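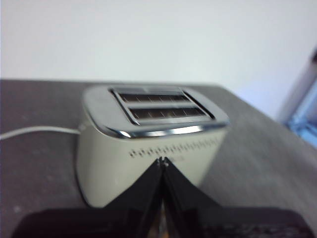
Okafor Manipulation Group, Equipment and Data

toast-bench: data card and buying notes

Status: version 2, in use. Maintained by Oda Boström. Corrections to Berkay Yaman.

What this is

Recordings of a robot arm working at a kitchen toaster, plus the record of what we paid attention to when we planned the bench and what we should have paid attention to. The second part is longer than usual for a data card. We get more emails from people asking what to buy than from people asking about the files, and most of them have already been sent a quote by somebody.

If you only want the recordings, skip to Contents. If you are about to put a bench like this into a grant application, please read the next section first.

Before you budget

The arm is the line everyone argues over and it is the line that worried us least in the end. Suppliers will quote you for an arm, a gripper and "integration". Ask what integration means. Stovden's first quote to us used the word four times and listed no hours against it. Brivow at least gave a day rate, then left out the mounting plate, cables and a spare set of fingers. Neither quote included anything for the person who resets the bench between attempts, and that person is your largest cost by a long way.

We were also sold, or nearly sold, a software licence described as task-ready for kitchen work. The demonstration was a good one. When we asked how many attempts had been left out of it, the answer took three weeks and didn't contain a number. We did not buy the licence. I'd suggest asking the same question of anybody, including us (our answer is under Known problems).

Household items are cheap enough that people forget to plan for them. A toaster costs very little next to an arm, but the recordings depend on that exact toaster. If it breaks and the shop has moved on to another model, you have two datasets. Buy the spare on the same order.
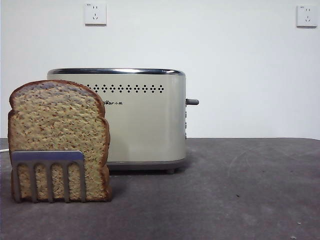 The same goes for whatever you put in the slots. Decide early whether you need real food at all. If the question is about placing and lifting, a stand-in slice keeps its shape all afternoon and makes no crumbs; if the question is about toasting, a stand-in is no use and you will need a fire assessment, which has its own price and its own waiting time. We have seen proposals that promise the second and budget for the first. Reviewers do notice.

Our order of spending, if we were starting again:

Staff time for resets and labelling
A second identical set of every household item
Fixed view camera and wrist camera, with mounts
Spare gripper fingers
The arm
Software, if there is anything left and it has been tried on your own bench

The arm is fifth because a cheaper one would probably have done. We can't prove that. We never tried a cheaper one, and the people who told us we needed the dearer one were selling it.

Contents

454 episodes, each one attempt from start to stop. Two views per episode, one from a camera fixed by the workspace and one from the wrist. Joint positions and gripper state are logged alongside the video. Each episode has a plain text note typed by whoever was running the bench.

The plan was for 1000. That figure came from the funding application, where it looked tidy, and had no calculation behind it. We stopped when the reset budget ran out. A held-out set of 100 episodes is marked in the index and should not be used for training, though we have no means of stopping you.

Items: a two-slot toaster with a side lever, bread slices, a toast rack and a comb-shaped holder, all on a dark grey work surface against a white wall. One toaster only. Please don't describe results from this set as "toaster operation" in general. It is operation of one toaster, in one room.

Known problems

Failed attempts are kept and marked as failed, but the marking was done by three people who did not agree on what counted. A lever pressed part of the way down was a failure to one and a partial success to the others. We have left the original marks in place and added a second column with a single person's judgement.

Wrist footage blurs when the arm moves quickly. A better wrist camera was in the first draft of the budget and was cut to keep the arm we had been told to get.

Notes from the first 200 episodes are very short. "ok" appears a lot.

Comments on the card

We ask people outside the group to read the card before each version goes out and we print what they send.

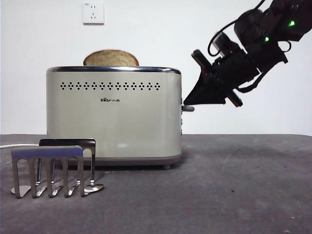
Vaughn Halvorsen thinks the spending order is too hard on the arm. He wrote that a cheap arm had cost his own lab most of a term in recalibration, and that nobody had put a price on that term because it was paid for out of students' time. He would move the arm up to second and would like the card to say so.

Delphine Iwasaki disagreed with him and with us. Her view is that the reset line should be split in two, because resetting and labelling are different jobs, and a lab that budgets for them together ends up doing the labelling in January with whoever is left.

We have kept the order as it is. The split is a fair point and will go into version 3.

Borrowing and reuse

The recordings may be used for research and teaching. Please cite the card by name and version. The bench itself can be booked by other groups at Clarkovau, Thursday excepted. Bring your own person to do the resets.

Price questions: we will share our two quotes with the supplier's figures removed, as we agreed to. The list of things missing from each quote is ours and you can have it in full. Write to Latrice Lindgren and say which arm you have been offered.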